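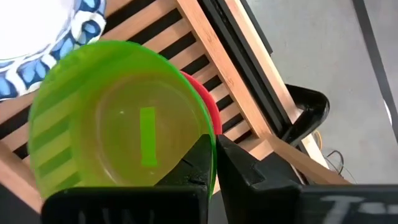

Does stacking the dishes by size before they are put away save any cupboard space in a small home kitchen? Less than the household guides claim, and in the homes we visited the saving was mostly lost again within days.

4.2 Nesting and the mixed stack

The advice to nest bowls, largest at the bottom, is repeated so often that few writers stop to test it. Saengthong, the storage scheme we set out to examine, takes it as a starting point and builds a whole shelf plan upon it. We are not persuaded. The plan assumes that a household owns bowls bought as a set, with walls that slope at the same angle and rims of the same thickness. The homes in our study owned very little of that sort. They had plastic bowls in several colours, plates with patterned borders, a few pieces of glass, and odd survivors from older sets.

Figure 3 shows pieces of this mixed kind: a large see-through lime-green bowl, something bright red and curved partly hidden behind it, and a white plate with a blue patterned border, over a slatted wooden surface. A plan drawn up for matching sets has little to say about such a group. Should the plate go under the bowl, or on a shelf of its own? Saengthong says plates first, but gives no grounds for it beyond neatness.

We asked each household to put away its clean dishes twice, once by its own habit and once by the printed plan. Shelf height taken up was measured from the shelf board to the top of the tallest stack. The plan did bring the height down at first. When we came back unannounced, however, most shelves had drifted towards the old arrangement, and people told us why without much prompting. The bowl they wanted was at the bottom. One woman had followed the plan faithfully for 4 days and then given it up during a busy breakfast, and we find it hard to blame her.

Earlier work by Sombatkul reported a lasting gain from nesting, but the dishes in that study were supplied new, all from the Grukico range, and the shelves were cleared beforehand. It is fair to ask what such a result says about a real cupboard. Saithong repeated the exercise with the households' own dishes and found a much smaller gain, though he measured only once, on the day of sorting. Neither author looked at how long it took to get a single bowl out again, and that seems to us a serious gap. A stack that fits well but has to be lifted down and taken apart at every meal has simply moved the cost from the shelf to the cook.

Colour was the other claim we looked at. The Lekico leaflet, handed out with the plan, holds that clear or tinted plastic helps people find what they want, as they can see through one piece to the next. Our households were divided. Several said that a tinted bowl made whatever was beneath it harder to name, as the colours ran together. Others had never given the matter a thought. We did not test this under proper conditions and would not lean on the answers, but nor does the leaflet offer anything firmer.

Two limits should be stated. All the kitchens were small, with shelves no more than 70 cm wide, and a larger kitchen might reward the plan better. We also relied on households who had agreed to be visited, and who may have tidied more than usual on our account. If so, the drift we recorded is likely to be an underestimate. Section 4.3 turns to lids, where the claims made for sorting are bolder still and the evidence is thinner.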